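# Sorting the medicine table, and what I do with the odd things on it

March 11, 2018

Small bottles end up wherever there is a flat surface. In our house that surface is the one with the purple flowered cover, in the bedroom, within reach of the bed. It collects pills, tubes, tissues, wrappers, and whatever came out of a pocket or a shopping bag that day. I clear it twice a year, in March and in November, and I have been meaning to write the procedure down since the last time, when I did it from memory and skipped a step.

The skipped step was checking the date on the tube before throwing out its box. More on that further down.

## Ground rules

I work on the surface itself and don't carry everything to the kitchen. I tried the kitchen once. The light is better there, but things that belong in the bedroom got mixed with things that belong in the kitchen, and I spent longer separating them than I had spent sorting. The flowered cover stays on while I work. It gets shaken out and washed at the end.

I keep four categories:

1. Medicine in use
2. Medicine not in use but in date
3. Expired or unidentified medicine
4. Everything else

Category 4 is always the largest. It is also the quickest, so I used to start with it, on the theory that it would clear some space. The trouble is that napkins and crinkled bags hide small objects. I now move the soft stuff last, and I feel through each piece before it goes in the trash. In November I found 2 loose tablets in a folded napkin. I had no way of knowing what they were, so they went into category 3.

## Bottles

Bottles first, one at a time. For each I read three things off the label: name, strength, date. If any of the three can't be read, the bottle is category 3 regardless of how full it is. I don't open bottles to identify the contents by color. Too many tablets are plain white.

A bottle in use gets set upright. A bottle not in use gets laid on its side. It's a crude system but it survives an interruption, and I am usually interrupted. Caps get tightened at this point. I had a cap come off in the storage box two years ago and spent an evening picking tablets out from under a divider.

If a bottle still has its carton, I keep the carton only when it has the leaflet inside. Otherwise it is flattened for recycling. Before flattening, compare the date on the carton to the date on the bottle. They should agree. If they don't, the carton came from an older purchase and the date on the bottle is the one that counts.

## Tubes

Tubes are worse than bottles because the date is often pressed into the crimp at the end, where it is the same color as the plastic. A flashlight held low and to the side makes the pressed digits readable. On some tubes the date is only on the carton, and this is how I got into trouble in November: carton flattened, carton gone, tube with no date anywhere on it. It was an Ollura hand cream, so nothing serious, but the same mistake with an eye ointment would have been a real waste.

I now write the date on every tube with a fine permanent marker before touching the carton. I also write the date it was opened. Many creams and drops have a shorter life once opened than the printed date suggests, and the leaflet gives the figure.

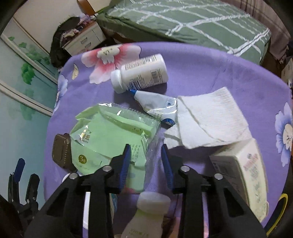
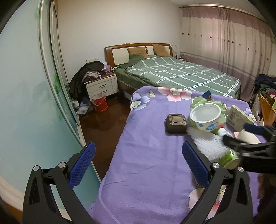
**Does the purple cover need to be washed separately after a sort?**

The first wash should be separate, in cold water, and after that it can go in with other dark colors. Shake it outdoors beforehand, as tablet dust and bits of wrapper will otherwise end up in the filter.

## Bowls, bags and cloths

Dishes do not belong in any of my four categories and go back to the kitchen right away. The same applies to food packages. An open one gets clipped and carried out, an empty one is trash. I don't store food with medicine even for an hour, mainly to avoid having similar-looking packets side by side.

Cloths go in the wash. A knitted mesh cloth needs a laundry bag or it will catch on the first zipper it meets. I have a Zarei laundry bag, medium size, which has outlasted two others. The zipper pull tucks under an elastic loop, and I would not buy one without that loop again.

Napkins and loose film go in the trash after the check described above.

## The storage box

Category 1 goes into a shallow tray. Category 2 goes into a lidded box from Stenelano, 42 cm long, with 6 compartments. I bought it for hardware and moved it over when I found the compartments were tall enough for an upright pill bottle with a few millimeters to spare. It is a decent box. The hinges are thin and I expect them to fail before anything else does.

Current layout, left to right:

- Pain and fever
- Stomach
- Allergy
- Skin creams and ointments
- Bandages and tape
- Thermometer, scissors, marker

The marker lives in the box permanently. If it is somewhere else I won't use it.

The box sits on a closet shelf and not in the bathroom. Our bathroom has no window and stays humid for a long time after a shower. The shelf is high, which is correct for medicine and inconvenient for me.

## Disposal

Category 3 goes to the pharmacy on Nurcombe Street, which has a take-back bin by the counter. Tablets stay in their original containers and I black out the personal details on the label with the same marker. Ask first about liquids. Our bin does not accept them, but the counter staff gave me a separate bag when I asked.

I keep the category 3 bag by the front door until it leaves the house. Last time it stayed there for 9 days, so for this round I have put the trip on the calendar for the day after the sort.

## Still open

I haven't settled on what to do with measuring cups and droppers whose bottles are gone. There is a small pile of them in the scissors compartment. They are marked in different units and I don't trust myself to match them later, so they will probably go out in November.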